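Why people stop sorting their rubbish in shared flats
Project report, second year, Everyday Behaviour module

I picked this subject for a fairly selfish reason. I live in a building with one bin room for the whole block, and last August it got so bad that the council truck drove off without taking the paper. A sticker went up on the door, somebody drew a face on the sticker, and the paper stayed where it was for another fortnight. I wanted to know how a house full of people who all say they care about recycling (I asked them, they all say it) ends up with pizza boxes in the glass.

My first plan was a big survey. My supervisor, Grethe Hedegaard, talked me out of it on the grounds that people lie about bins, mostly to themselves. So I did a small survey anyway, 45 answers, and then spent most of my time on something else: a bin diary. I got 19 households to write down every time they threw something out and weren't sure where it went. They could use a notebook or the Listside app, which is just a shared list really, but everyone already had a phone in their hand and hardly anyone could find a pen.

The diaries ran for 28 days and gave me 1359 entries, far more than I'd expected and far more than I had a plan for. I typed the notebook ones up myself. Never again! Some of the handwriting was lovely and some of it looked like it had been done on a bus.

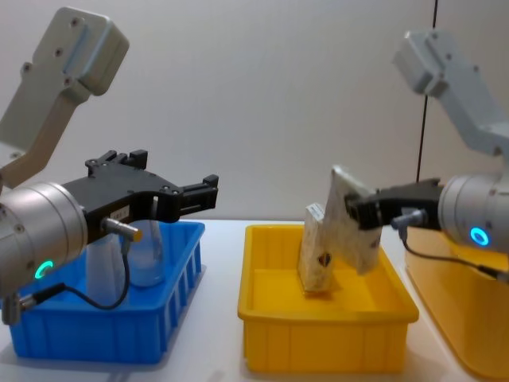 The things people weren't sure about were not the things I'd guessed. I thought it would be batteries and light bulbs, the proper awkward stuff. Batteries hardly came up, and when they did people knew exactly what to do and just hadn't got round to it. What filled the diaries was packaging made of two things at once: envelopes with windows, paper bags with a plastic strip, yoghurt pots with a card sleeve. One household had a running argument about tea bags that lasted the whole four weeks and was never settled.

I put the entries into groups by what the person was worried about. The biggest group was "is it clean enough", then "what's it made of", then "does anyone really collect this". That last one surprised me. It came mostly from people in Umer, the older estate across the ring road, where the collection days changed twice in a year and the leaflet was only sent out once. If you've washed a jar and carried it down three flights and then seen it go in with everything else, you do start to wonder.

I also went and looked at bin rooms, with permission. Two of them were in Plivik, in new blocks with nice big signs, and one was in my own building, with the sticker. The signs in Plivik were all words, in quite small letters, at head height for somebody a lot taller than me. My building has pictures on the lids, but one lid had been swapped over at some point so the picture for glass was on the paper bin. I swapped it back. I know I'm not meant to interfere with the thing I'm studying, and I've noted it in the methods section.

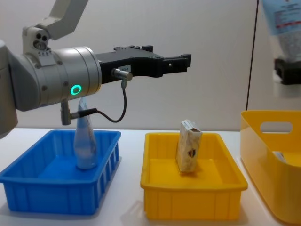 Graciela Quezada wrote back on my draft that I was being too kind to the signs and too hard on the kitchens. Her point was that nobody sorts in the bin room at all, they sort at the sink, and if there's only space for one bag under the sink then the decision has been made before anyone reads a lid. She told me to go back to the diaries and check where people were standing when they wrote the entry.

Well, I couldn't check that, as I'd never asked. But I could ring people up, so I did, and she was right. Nearly everyone I spoke to had one main bin in the kitchen and then "a sort of bag" for the rest -- hanging on a door handle, on the balcony, behind the hoover. When the bag was full, things went in the main bin until somebody took the bag down. Necati Kırmızıgül, who filled in the neatest diary of the lot, admitted that his household's paper bag had been full for most of the study.

So I rewrote half the report. The new middle part is about space, and I measured the cupboard under the sink in every kitchen I was let into. The flats in the Bergmann block have a pipe running straight through the cupboard, so you can fit one bucket and a bottle of washing-up liquid and that's your lot.

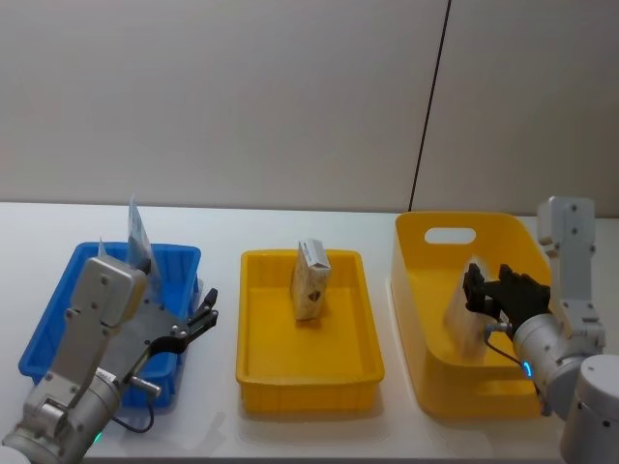
I tried a small test near the end, with four of the households. Each got a second container, whatever size would fit, and we agreed on a fixed place for it. No new signs, no leaflet, no nagging from me. They carried on with the diary for a bit longer. Three of them wrote fewer "not sure" entries than before and one wrote more, and when I asked, the one that wrote more said having the second container made them think about it properly for the first time. I don't know how to put that in a chart. I've put it in as a quote.

There are plenty of holes in this. My households were friends, and friends of friends, so they were keen to begin with. Two of the diaries have a gap in the middle where people went away. And I never weighed anything, so I can tell you what people worried about but not how much ended up in the wrong place, and those could be quite different. If I did it again I'd borrow a scale and start with the kitchens.

Thanks to Birthe Ásgeirsdóttir for going through my groupings and disagreeing with a good few of them, and to everyone who kept a diary. The full list of entries, with names taken out, is in the appendix. The tea bags have their own page.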